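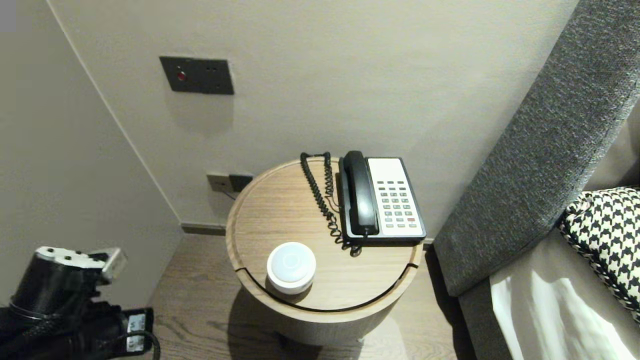 The guest room is a difficult customer. A factory robot sees the same bolt in the same place all day, but a room attendant opens a door and finds a different mess behind each one. For many years this was the reason why hotels bought robots only for carrying towels along the corridor, and kept the work inside the room for people.

Mosuter wants to sell them the next step. Its new service, called Darby, is an arm on a wheeled base which does what the company calls the second pass. The attendant strips the bed and cleans the bathroom as before. Then Darby comes in and takes care of the small surfaces: bedside tables, desks, shelves, the top of the minibar. It lifts the objects, wipes under them and puts them back where the hotel's own plan says they must be.

I spent two days with the service at the Malabanan, a hotel of 182 rooms which signed for a trial this summer. I came with doubts and I left with fewer of them, though not with none.

The good part first. Darby is patient with small things. A remote control, a glass, a notepad and a pen were all lifted and returned without any drama, and the surface under them was properly clean when I passed my finger over it. The grip is soft enough that I saw no mark on a paper cup. The arm moves slowly, more slowly than I would like, but it does not hesitate as earlier machines of this type did.

The telephone is the harder test. A bedside phone with a coiled cord is heavy at one end, light at the other, and tied to the wall. If the arm lifts the base, the handset may slide. If it lifts the handset, the front desk gets a call from an empty room. Mosuter's answer is to push the whole phone gently to one side, wipe, and push it back. This works well on a square table. On a small round one there is less space to push into, and on the first day Darby twice stopped and asked for help. After the operator changed one setting it managed the same table alone, but it left a strip behind the phone unwiped. A guest will probably never look there. A housekeeper will.

Cords in general are the weak point. The software treats any loose cable as something to keep away from, and I think this is the correct choice, but it means that the dust near the cable stays. Soft furniture close to the table also makes the arm careful. Where a bed or a sofa stands tight against it, Darby approaches from the open side only, and needs more time.

Setting up is not a small job. Each type of room has to be taught, and the software from Zendasum, which Mosuter uses under license, can store up to 1000 object positions for one hotel. The Malabanan has used 973 of them already. Somebody there will soon have to decide if the position of the pen is really so important.

The service is rented by the month, with repairs and software included. I would recommend it to a hotel with few room types and simple tables. For an older house, where every room has its own furniture - and its own telephone - I would wait for the next version, which is promised to handle cords better.

September 18, 2018

Related articles
Towel delivery robots: what they cost after the first year
Small vacuums for long corridors, compared
Should the minibar count itself?
A night with an automatic front desk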